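Tesance Suspends Use of Hand-Held Grippers After Finger Closing Fault

MAVDALE, 2020-04-19 – Tesance has suspended the use of 17 hand-held gripper tools at its Mavdale site following a fault in which the fingers continued to close after the operator had released the trigger. Two operators received minor bruising to the hand. Both were treated on site and have returned to work.

The fault occurred in three tools during household packing trials, in which operators pick up small, soft or irregular items and place them in cardboard boxes. All three tools had been fitted with a replacement trigger spring supplied by Farkas in October. An internal review led by Dorin Toma, head of equipment safety, found that the spring can slip from its seat after long use and hold the drive in the closed position.

"Our operators reported the problem promptly and the tools were taken out of service the same day," said Mr. Toma. "The inspection routine we had in place did not include the spring seat. It should have, and it now does."

Farkas has confirmed the finding and is supplying a redesigned part at its own cost. Tools with the original spring – 13 of the 17 – have shown no sign of the fault but will remain out of use until each has been inspected.

Picking trials continue with the earlier Pirkis gripper, which has a separate trigger assembly and is not affected. The padded fingers are brought up on either side of the item before the grip is closed.
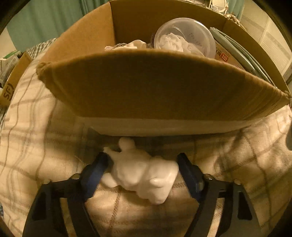 Advice to Partner Sites

Sites holding Tesance grippers should switch them off, remove the battery and store them with the fingers open. Operators should not attempt to reseat the spring themselves. Any injury or unexpected movement, including events that were not reported at the time, should be sent to Cosmin Tudose in the Tesance safety office.

A further statement will be issued when the inspections are complete.

Media contact: Tudor Bogdan, Tesance Communications, Mavdale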